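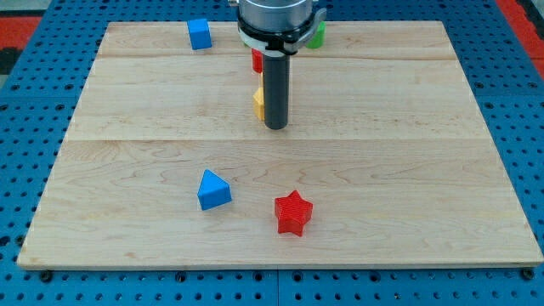
Tidying up is the household chore most often promised for robots and least often delivered. Before trusting an arm with a kitchen drawer or a parts tray, it is worth setting up a small push-and-sort test on a bench and finding out how far the machine gets with simple items. Plain blocks are enough. A cube, a triangular prism and a five-pointed star each respond differently when pushed by a single rod: the flat face of the cube gives a stable contact, while the star tends to turn as soon as the rod meets one of its points. This page describes the test we use at Cekdale, how to score it, and what the score says about real chores.

What you need

A small arm with a fixed rod or finger as its tool. No gripping is required for the first stage.
A flat wooden board, bolted to the bench.
A set of blocks in mixed shapes and colours.
A camera with a clear view of the board.
Control software that accepts typed instructions. We use Lui, but the method does not depend on it.

Step 1: Fix the board

Bolt the board down at the corners and check that it cannot shift when pushed by hand. If it moves during a run, the camera calibration is lost and the results are of no use. Run a finger across any seams between planks. A raised seam will stop a light block dead and the arm will be blamed for it.

Step 2: Set the rod height

Lower the rod until it touches the board, then raise it until a sheet of card slides freely underneath. Too high and the rod rides over low blocks. Too low and it drags, which wears the tip and upsets the force readings. Repeat the check at all four corners – a board that looks level often is not.

Step 3: Limit speed and force

Keep the speed low for the first runs. We cap travel at 56 mm per second. Set the software to stop the arm on any unexpected contact, and keep hands off the board while the drives are live.

Step 4: Write the instructions

Use the words a person would use at home. Three levels are enough:

Level 1: "Push the blue cube to the left edge."
Level 2: "Put the star next to the triangle."
Level 3: "Clear a space in the middle."

Level 3 is the useful one. It names no object and no final position, and most household requests are of this type.

Step 5: Run and record

Scatter the blocks by hand before each run and do not correct an awkward layout. We run 500 trials at Level 1 and 300 at each of the other two. Record the result, the time taken and the reason for any failure. Common reasons are:

Wrong object chosen
Block pushed out of reach
Block hidden from the camera by the tool
Time limit passed

The third entry deserves its own column. A rod that comes down from above will mask whatever lies behind it, and software with no memory of the layout may treat a masked block as missing. Moving the arm aside and looking again solves most of these cases, at a cost in time.

Reading the results

A high Level 1 score shows that the camera, the arm and the calibration agree with each other. It says little about chores. Level 2 tests whether the software understands position. If Level 3 falls well below Level 2, the system is not ready for unsupervised work in a home.

Shop-floor work is more forgiving. At our Stanlow site the parts arrive in known shapes, the lighting is constant and a failed pick can be sent to a person. A kitchen table offers none of this. Cutlery reflects light, cloth changes shape and cups tip over.

Next stage

Once Level 3 is steady, replace the rod with a two-finger gripper and repeat the full set with soft items. The Hendness trial sheet has columns for both tools and holds up to 2000 runs. Keep the rod results on the same sheet for comparison.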